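Keeping the Hand Grippers Alive
A day's upkeep on the pair that does the teaching at Vutstead

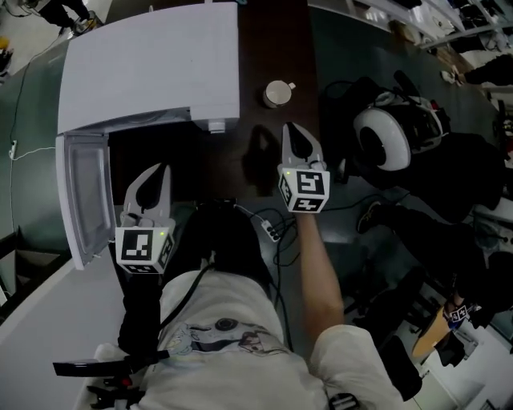
The fingers go first. Always the fingers. Everybody at Vutstead will tell you the same thing, usually while holding one.

The shop runs a kitchen-chores cell under the project name Drustodex. One arm, one operator station, and two hand-held grippers that a person picks up and works like a pair of oversized tweezers. Do the chore with those, record it, and the arm gets trained on the recording. Doors, cups, knobs. The arm gets the visitors. The hand grippers get the wear.

I spent a long shift in May watching them get looked after. Notes from that shift, mostly in order.

Morning check. Nine items on a laminated card, coffee rings on the card. Indicator light on, left and right. Fingers open all the way, close all the way, no click. Pads not lifting at the corners. Marker cube tight — you pinch it and twist, and if it gives even slightly the unit goes back on the bench. The cube is how the software knows where the gripper is in the room. A cube that has rotated a hair since yesterday will still be tracked beautifully. It will just be tracked wrong, and the arm will learn to reach for a door handle that's a little to one side of the real one.

That happened in the winter. Took most of a week to find. 23 sessions thrown out, a lot of staring at plots, and in the end a set screw. They put threadlocker on it now and a stripe of paint pen across the joint. If the stripe is broken, stop.

Pads next. The black inner pads are cut in house from sheet stock, glued on, clamped overnight. The old way was double-sided tape, faster, and it let go whenever somebody pulled hard on a microwave door. Doors are rough on pads. The load comes in sideways, the finger flexes, the pad peels from the tip. One tech showed me a drawer of dead ones, all peeled from the same end, like sunburn.

The fingers themselves are curved and fairly soft, which helps with a cup and does nothing for you on a knob. Small round knobs are the worst job in the building. The grip slips, the operator squeezes harder, the finger takes a set and never quite comes back straight. They log every pair by cycle count. The last left finger made it to 1396 cycles. The right one was pulled at 1088, cracked at the root, and the right hand does more of the knob work so there you go. Spares come from Brzozowska, a small outfit that prints them in batches and will change the root thickness if you ask nicely. The shop has asked nicely twice. Third version is on order.

Calibration after any swap. Any swap at all, even pads. Gripper in the jig, open, close, open, close, hold. Then a slow wave around the work area so the cameras get the cube from every side. It's boring and it looks silly, a grown adult waving at nothing, and skipping it costs you the afternoon.

Cables are their own department. The cell side has the robot base, its power, its network, whatever got plugged in last month and never unplugged. The rule is that cords get labelled at both ends. The rule is kept at one end. There was a plan to lift everything into a tray from Kistano, and the tray arrived and it's very nice and it's still in the box behind the shelves. Meanwhile somebody rolls a chair over a lead, a light goes out, and teh whole crew is on hands and knees.

Cleaning is quick. Dry cloth on the cube faces, never solvent, solvent lifts the print. A fingerprint across the black squares is enough to make the tracking jitter under bright light. Alcohol wipe on the pads, wait, then work. Operators wear whatever they like but sleeves stay clear of the cubes.

After lunch the left unit started closing late. Not much. You'd hear it more than see it, a soft double tap. Off the station, cover off, three screws, one of which went under a shelf. Crumbs in the linkage. Real crumbs, toast probably. Brushed out, drop of light oil, cover on, jig, wave, back in service before the next block. The log entry reads "crumbs" and nothing else.

Evening is charging and the card again, same nine items, done tired. Thats when the loose stuff gets caught, they say, because by then every screw has had a full day to work itself free. On my shift it was the right cube. Paint stripe had a tiny gap in it. Out came the threadlocker.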